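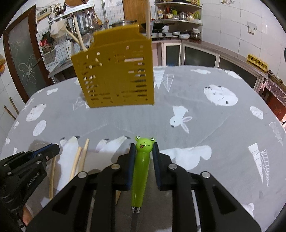
Jamshid Bahrami
Okay friends, the kitchen table thread I promised back in February. Get a cup of tea, because I have a lot of feelings about chopsticks and I plan to share most of them.

Jamshid Bahrami
When we moved to Endham we had one drawer for everything you eat or cook with. One! Chopsticks went in on top, slid to the back, and stayed there until somebody pulled the whole drawer out. I once found a single one behind the cabinet and was so pleased that I called my mother.

Jamshid Bahrami
So the rule now is that everything from the drawer comes out onto the table first, and then it goes back one piece at a time. I do it at 6 in the morning, before anyone wants toast. The gray rabbit cloth stays on for this. I know some of you think a grown man should own a plain tablecloth, and I have read your messages, and the rabbits are staying.

Jamshid Bahrami
The green frog gets asked about every time, so let me get it out of the way. Yes, it has a face. Yes, the tongue is sticking out. My niece picked it at the Golestani shop on Trararard Street and she checks on it when she visits, so it lives near the front where she can find it.

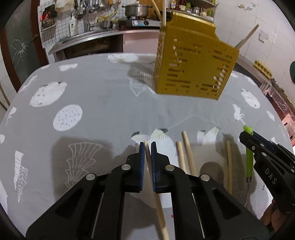 Jamshid Bahrami
As for the chopsticks, they stand upright in the gold holder with all the slots in it. I resisted a holder for years – I thought it was one more thing to wash – and I was wrong, and my wife has been very gracious about it, mostly. Standing up, they're easy to grab, and you can tell at a glance when you're running low.

Jamshid Bahrami
I match them for length before they go in. Lay a few on the cloth, roll them side by side, pair up the ones that agree with each other. The odd ones get a second life in the garden holding up seedlings, or I use them to poke holes in bread dough.

Jamshid Bahrami
Ladles and other big things don't go in the drawer at all. They hang on the white grid rack in the kitchen. If you have a bit of wall to spare, please try a rack before you buy another drawer organizer. I have bought so many drawer organizers.

Jamshid Bahrami
Somebody asked about oiling wooden ones. I use a little of the Goltance board oil on a rag, leave them overnight, and wipe them down in the morning. A small bottle has lasted us ages.

Jamshid Bahrami
Next up is the spice shelf, which is in a sorry state – I found two open bags of turmeric and suspect a third. If you have a system for spices that survives a family, send it over, I'm reading everything!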